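Picking a color for the hallway

February 25, 2026

We bought the house in Flirdale in December and the hallway is the last part we haven't painted. It's long and narrow with one small window over the door. The previous owners had it in a yellow that looks fine at noon and like old mustard the rest of the day.

I bought 4 sample pots from Kragh and painted squares next to the stairs. Two were out by the next morning. One was a green that went brown under the ceiling light. The other was a white that made the trim look dirty, and I'm not repainting the trim.

Signe Ingvarsson came over for dinner and said to paint the samples on poster board and move them around. I did that for 7 days. It helped more than I expected. The end near the kitchen gets much less light than the end by the door, and a color that works in one spot can look flat in the other.

Primer is going on this weekend. The yellow will need two coats of it.

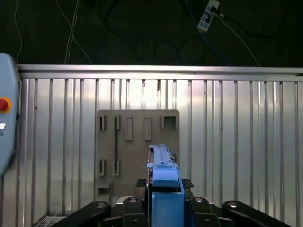

I've mostly settled on a grayish brown for the walls, and the remaining question is the inside of the front door. I want it blue. Takumi thinks blue will look cold next to a brown, but I don't agree. The blue plastic in front of that taupe-gray board looks good to me, and the board is close to the wall color I have in mind. I'd go a little darker on the door so it doesn't show fingerprints. I still need to find out whether the old paint on it is oil-based before I buy anything.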